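Zwischenbericht an die Brevora-Stiftung: Nachbarschaftsküche Clanska, Stand Juni

Hallo zusammen,

ihr wolltet es diesmal kürzer als beim letzten Mal, ich gebe mir Mühe (aber ihr kennt mich ja). Der Umzug in die neuen Räume ist durch! Wir kochen seit dem Frühjahr jeden Mittwoch in der ehemaligen Bäckerei an der Kosstraße, die alle hier nur noch "das Kos" nennen, und der Name bleibt jetzt wohl auch so stehen.

Zuerst zu den Gästen, das interessiert euch vermutlich am meisten. Beantragt hatten wir 30 Essen pro Abend. Im Mai waren es im Schnitt 41, und an einem Abend standen die Leute bis zur Bushaltestelle, da haben wir schnell noch zwei Kilo Nudeln nachgekocht und den Eintopf gestreckt. Geschmeckt hat er trotzdem, jedenfalls kam kein Teller voll zurück. Viele kommen inzwischen schon gegen halb fünf, obwohl es erst um sechs Essen gibt, setzen sich hin, spielen Karten oder schälen mit. Das war so nicht geplant, ist mir aber fast das Liebste am ganzen Projekt.

Beim Einkauf hat sich einiges verschoben. Der Großmarkt gibt uns das Gemüse von Dienstagabend günstiger ab, dafür wissen wir vorher nie genau, was in den Kisten liegt. Den Speiseplan schreiben wir also erst am Mittwochmorgen. Einmal waren es fast nur Fenchel und Rote Bete, das wurde ein mutiger Abend.
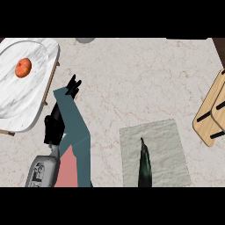 Zum Geld: Von den Mitteln für die Ausstattung sind noch 125 Euro übrig, die würde ich gern für einen zweiten großen Schöpflöffel, Deckel und vernünftige Vorratsdosen ausgeben. Der Kühlschrank von Inance läuft, brummt allerdings so laut, dass wir ihn in den Flur gestellt haben. Die Reparatur der Spülmaschine lief noch auf Gewährleistung, da kommt keine Rechnung nach. Teurer als gedacht wurde der Strom. Die Abrechnung habe ich euch hinten angehängt, bitte einmal drüberschauen, bei der Position "Nebenkosten" bin ich mir selbst nicht sicher, ob sie in eure Förderung gehört oder in die von der Stadt.

Nicht so gut läuft der Kochkurs für Jugendliche. Angemeldet waren 17, regelmäßig da sind sechs. Die sechs sind toll und kochen mich mittlerweile an die Wand, aber das ist natürlich zu wenig. Mittwochs ist gleichzeitig Fußballtraining, das hätten wir vorher fragen können. Nach den Ferien probieren wir es mit dem Freitag, die Schule hängt dafür noch einmal Zettel auf. Falls ihr lieber wollt, dass wir den Rest des Kursgeldes zurückgeben, sagt bitte rechtzeitig Bescheid, sonst plane ich damit weiter.

Offen ist außerdem noch die Abnahme der Lüftung. Der Termin wurde zweimal verschoben, bis dahin dürfen wir nicht frittieren (gibt also weiterhin keine Pommes, Beschwerden dazu bekomme ich jede Woche).

Kommt doch mal vorbei! Ab sechs steht das Essen auf dem Tisch, und wer früher da ist, bekommt ein Messer und ein Brett in die Hand.

Viele Grüße aus dem Kos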